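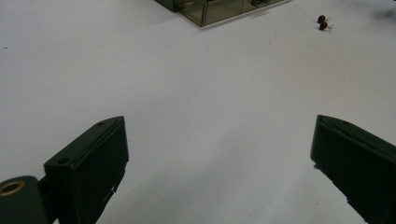 White work surface, Triantafyllou Room, Andero Building

Work surfaces and small storage: revised arrangements for shared rooms

Grelness Centre for Applied Studies
Facilities Bulletin, September 9, 2026

The Centre has completed the first stage of its program to standardise table surfaces and small storage in the shared rooms of the Andero Building. White boards have now been supplied for all 19 tables on the ground and first floors, including those in the Triantafyllou Room. The revised arrangements set out in this item apply to all staff, students and visiting groups who book a shared room.

The program follows the furniture survey carried out last year, in which room users reported difficulty seeing small items against the existing timber tabletops. Screws, washers, clips and similar parts were frequently left behind at the end of a booking. The survey also recorded wear to the tabletops themselves, most of it attributable to cutting, adhesive and the dragging of heavy items. Refinishing the tables was considered and deferred, as the quotations received were well above the amount available in the current budget. The boards were purchased for a total of $3798, including delivery.

Boards

Each board is rectangular and is placed directly on the tabletop. It does not cover the table completely. A strip of timber remains exposed along the far edge, and users are asked to leave the board in that position. Boards are not fixed down and may be lifted for cleaning, which should be done by two people.

Boards may be wiped with a damp cloth and the neutral cleaner kept in the cupboard of each room. Abrasive pads and solvent cleaners must not be used. Marks that do not come away with ordinary cleaning should be reported through the facilities desk and left alone. Pencil may be used on the boards where a layout needs to be marked out, provided it is removed before the end of the booking. Ink, paint pen and permanent marker are not permitted.

Cutting directly on a board is not allowed. Cutting mats are available for loan from the facilities desk and may be kept for the length of a booking. Groups undertaking gluing or painting should bring their own covering sheet.

Several users have asked whether the boards may be moved between rooms. They may not. The tables in the Andero Building were acquired over a long period and differ slightly in size, and each board has been allocated to a particular table.

Storage boxes

A tinted plastic box has been placed at the back of the board in the Triantafyllou Room for use during bookings. It is intended for small items only.
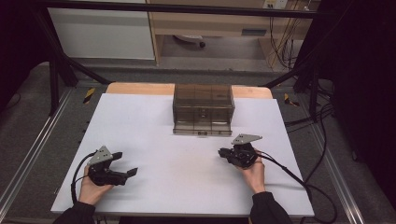 The contents of a box can be made out through the tinted walls, although not in detail, and users are therefore asked to check the box by hand when packing up. Anything placed in the small front section should be removed at the same time. The facilities desk has recovered a considerable number of items from these boxes since they were introduced, among them keys, a hearing aid battery and a quantity of foreign coins. Unclaimed property is held until the end of the term in which it was found.

The boxes are drawn from a larger order placed with Barnano, which supplied 486 pieces of small storage to the Centre in various sizes. Most of these have gone to the teaching stores. Rooms that have not yet received a box will be supplied as the remaining stock is sorted, and requests for additional boxes may be lodged through the usual form. Lids should be kept closed when a box is not in use. Food must not be stored in the boxes under any circumstances.

Departments wishing to label a box should use the removable labels provided. Adhesive tape has left residue on several of the earlier boxes and is no longer to be used for this purpose.

Floors, outlets and cables

The opportunity is taken to remind users of the existing requirements for the floor area around each table. The carpet in the Triantafyllou Room is due to be cleaned during the December closure, and spills before then should be reported on the day they occur so that the area can be treated. Bags and coats should be placed on the hooks near the door.

Cables that reach the floor should be run clear of the main walkway wherever the position of the table allows it. Wall outlets may be used without prior approval for equipment carrying a current test tag. Double adaptors are not permitted in any shared room. Power boards may be borrowed from the facilities desk and must be returned with the cable coiled.

Desks along the walls are provided for writing and for personal computers. They have not been fitted with white boards, and there are no plans to do so. Chairs belonging to the desks should be returned to them at the end of each booking.

Leaving the room

The tidying period at the end of each booking is unchanged, and bookings will continue to be made on the basis that the room is ready for the next group at the stated finishing time. The following is expected of every group:

Remove all items brought into the room.
Check the storage box and close the lid.
Wipe the board and allow it to dry.
Return borrowed mats and power boards to the facilities desk.
Close the cabinet doors.

Groups that require a longer tidying period should include it in their booking request. Extensions on the day can be granted only where the room is free.

Second stage

The second stage will extend the boards to the upper floors of the Andero Building and to the annexe. Measurements will be taken over the coming weeks, and some rooms will be unavailable for short periods while this is done. Affected bookings will be notified individually. Tables in the annexe are narrower, several of them being only 600 mm deep, and boards for these will need to be cut to order. Delivery of the cut boards is expected in December.

Comments on the boards and boxes already in place are invited and will be considered before the second order is confirmed. They may be left in writing at the facilities desk or sent to the facilities mailbox, with the name of the room given in the subject line.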